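退房

斯提尔肯特镇的人相信，一个人的品行要到退房那天才看得出来。住进来的时候人人都体面，走的时候就不一定了。

里特·普林斯（Riet Prins）在雷尔图斯街租了六年房，现在要走了。房东太太发来一份清单，一共十一页，标题叫《友好提醒》。第一页友好，第二页提醒，从第三页起主要是罚款。墙上的钉眼每个十五块，窗缝积灰按长度算，烤箱另有附录。附录里有一句话她读了三遍：“烤箱应恢复至入住时的精神状态。”

她给母亲打电话。母亲说，你小时候我就叫你每周擦一次烤箱。里特说我小时候家里没有烤箱。母亲说，那是另一回事。

押金是3325块。里特平常对钱很豁达，那是因为她平常没有这么多钱。如今这笔钱在别人手里躺了六年，她突然对它有了感情，半夜醒来会想，不知道它过得好不好。

她请了一天假。公司叫普拉维宁，做的是信封上的透明小窗，主管批假时问她理由，她写“家事”，主管在旁边批了“节哀”。她想了想，没去更正。

上午她补钉眼。六年前她挂过一幅很大的地图，打算把想去的地方都插上小旗。后来旗子只插了一面，插在斯提尔肯特，为的是试试图钉尖不尖。地图早就送人了，钉眼还在，四个角一个不少，中间还多出几个，想不起是谁的主意。她用牙膏填，填完退后两步看，整面墙散发着薄荷的清香，像一个刚刚开始注意口腔卫生的人。

中午楼下的奥兰达先生上来借梯子。他每次上来都借梯子，其实他自己有一架，放在阳台上晾袜子。他站在门口，看着空了一半的客厅，说：“搬家啊。”

“搬家。”

“搬去哪儿？”

“河对岸。”

奥兰达先生沉默了一会儿，表情像听说她要移民。河上有座桥，走过去十二分钟，他这辈子走过两次，一次是去，一次是回。他说那边的面包不行。里特说她会注意的。他又说，那边的人关门也重。然后他把梯子扛走了，走到半层又探出头来，说梯子他下礼拜还。里特说不急。那架梯子本来就写在清单第七页上，属于房东，丢失赔183块。

她追下去把梯子要了回来。六年的邻里情分，就断送在第七页。

下午她对付厨房。清单要求“一切台面不得留有生活痕迹”，里特觉得这要求有点哲学。她擦掉了咖啡圈，擦掉了一串不知哪年记下的电话号码，擦着擦着想起来，那是修水管的，便又去垃圾袋里找纸，凭记忆抄了一遍。抄到最后两位拿不准，她就两种都写上，反正有一个能修水管，另一个至少也算认识个新朋友。

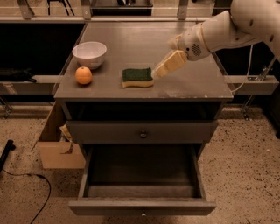 烤箱留到最后。她跪在地上，头伸进去，回声很好，于是她说了几句平时不方便当面对房东太太说的话。说完心情舒畅，手上也有了力气。一小时后她把头拿出来，房东太太就站在厨房门口，穿着那件验房专用的浅色大衣，胳膊底下夹着清单。

“门没关。”房东太太说。

“您来多久了？”

“从‘吝啬’那儿开始。”

接下来是验房。房东太太戴着白手套摸过门框，摸过暖气片背面，摸过里特这六年里从未意识到可以摸的地方。走到客厅那面墙前，她停下来，凑近，吸了吸鼻子。里特看着自己的脚。

“这墙，”房东太太说，“闻着真干净。”

她在清单上打了个勾。又打了一个。最后翻到附录，蹲下去看烤箱，看了很久，也把头伸了进去。里特听见她在里面轻轻咳了一声，又“喂”了一声，大概也发现回声很好。

出来以后，房东太太从包里拿出计算器，按了一阵，说一共扣284块。

“扣什么？”

“第九页，言语损耗。”

里特翻到第九页。还真有。字很小，印在“窗帘挂钩”下面，措辞十分得体。她掏出笔签了字，心里算了算，那几句话要是按字数收费，其实不算贵，有两句她甚至觉得是赚的。

房东太太收好清单，走到楼梯口又回过头，问她河对岸那套房租多少钱，房东是谁。里特说了一个名字。

“哦，”房东太太把大衣扣子一粒粒扣好，“我妹妹。她那份清单有十四页。”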